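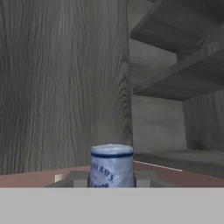

Preguntas frecuentes del taller de manipulación en simulador
Club de robótica Desovden. Actualizado en febrero de 2026

¿Mi hijo va a construir un robot?
No. Trabajará con una pinza simulada que intenta agarrar cosas en una cocina virtual. Si busca tornillos y soldadura, este no es su grupo.

¿Por qué una cocina?
Porque el entorno Listar trae cocinas. Hemos leído que así se preparan los robots domésticos del futuro. Puede ser. De momento nos conformamos con una lata o con algo pequeño sobre una tabla de cortar.
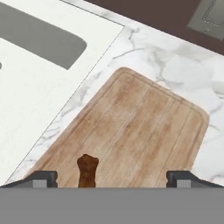
Agarrar un objeto en pantalla parece fácil hasta que se mueve unos centímetros y el programa del alumno va a buscarlo donde estaba antes. A eso se dedica casi todo el curso.

¿Funciona?
Depende de a quién pregunte. En diciembre el grupo lanzó 1556 intentos y dio por buenos 181. La web de Reddy, que organiza la liga, habla de «resultados sorprendentes». Nosotros pedimos que cada equipo entregue también los fallos.

¿Lo aprendido sirve para un robot de verdad?
En parte. El rozamiento del simulador es una aproximación, y no prometemos que un programa que allí acierta lo haga fuera.

¿Hace falta saber programar?
Algo de Python. Quien empiece de cero lo pasará mal las 3 primeras sesiones.

¿Qué ordenador necesito?
Ninguno, usamos los del aula Fivberg. Se trabaja en equipos de 2.

¿Dan certificado?
Sí, de asistencia. No le atribuya más valor del que tiene.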